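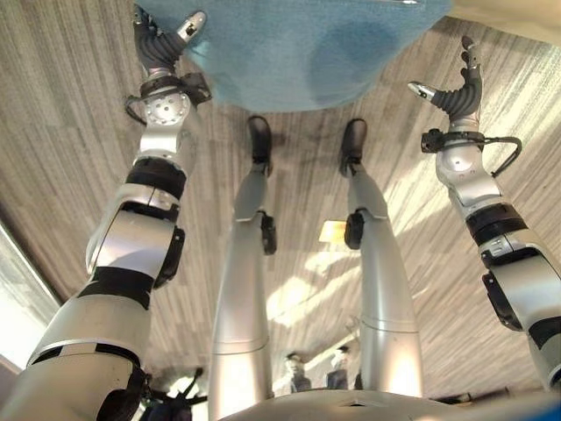 What the Towel Money Buys: Notes Toward Next Year's Equipment Budget

Roman Żak asked for a gallery page so the people signing for the second humanoid could see where the first one's money goes. It goes to cloth, mostly. The Gindora office signed off on the body in December and left everything attached to it for "later," and later has arrived with a spreadsheet.

Arms and hands, blue cloth, carpet. The wrist brackets and the cable loops were a separate line on the Krawczyk quote, and I missed it on the first read. Cable, clamp and bracket kits for both arms come to 1000 a year if we're careful. Szymon Witkowska has asked me to budget for us not being careful.

Fingers are next. The ribbed black ones are the part everyone likes until the reorder form comes out. Prorkton sells them in packs of 21, a number I have stopped asking them to explain. Illov sells singles, costs more, and answers the phone.

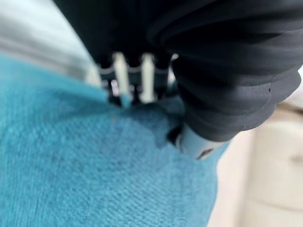
My plan is one pack from Prorkton plus 4000 set aside for a spare gripper, complete, in a box, on a shelf we own. Roman would like that to be half a gripper. I've put in 56 hours of bench time for swaps and recalibration, which Szymon considers optimistic and Roman considers a typo.

Still unpriced: the service contract, freight on the second body, and a replacement for the carpet, which came with the lease. Cloths are under petty cash – please keep the receipts this time.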